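2018-11-28

Spent the morning reading the Stitel logs with a cold coffee and a growing sense of personal insult. Stitel is the part of our stack that decides when a grasp is a grasp. Its opinion, as of last night's build, is that everything is a grasp, including air. I wrote most of it in March, so I know exactly whom to be annoyed with.

The trouble is knitwear. With a hard object the finger opening stops shrinking and you call it closed. A sweater just keeps giving. The width curve slopes down so politely that the detector waits for a corner that never comes, and then the timeout fires and reports success. I would like to meet the man who made timeout return success. I shave him every morning.

Went back to the blue sweater after lunch, mostly to see what the width signal does when there's ribbing in the jaws as opposed to plain knit. 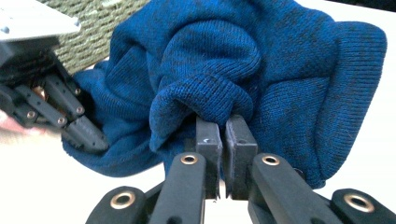
Blue sweater, ribbed part in the pads, second gripper on the left.

Ribbing is stretchy in one direction and stubborn in the other, and Stitel knows about neither. I replaced the corner test with a slope test over a window of 40 samples. Tried it at 10 first and got a detector with the nerves of a squirrel. At 40 it is calm and slightly late, a description I have also had on a performance review.

Then there's Rind, the planner for two arms. Rind assumes the cloth between the grippers is a straight line. It plans lovely motions for a straight line. I gave it a sag term, which made the plans better and the solver slower, and now it sometimes stops to think with both targets hanging in space. Ovham's visualizer draws this as a small gray hourglass. I have come to hate the hourglass more than the bug.

Late afternoon went to the open-hand baseline. If the software doesn't know what nothing feels like, it has no business judging a sleeve. The old baseline was one number in a config file, with the comment "fix later" next to it, in my style. 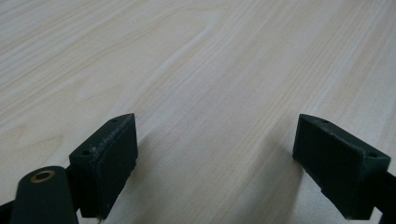

Does the baseline need redoing every time the fingers are swapped?
It does, because the zero width is stored per finger set and a new set can close at a slightly different point.

Wrote that into the Flokunska readme so I can stop answering it, chiefly to myself. The calibration script now refuses to run on an old baseline and prints a rude message. I toned it down twice.

Two things left for tomorrow: make timeout return failure like a decent citizen, and find out why Rind plans the left arm first even when I tell it not to. Home late. Put my own sweater on backward and didn't notice until the stairs.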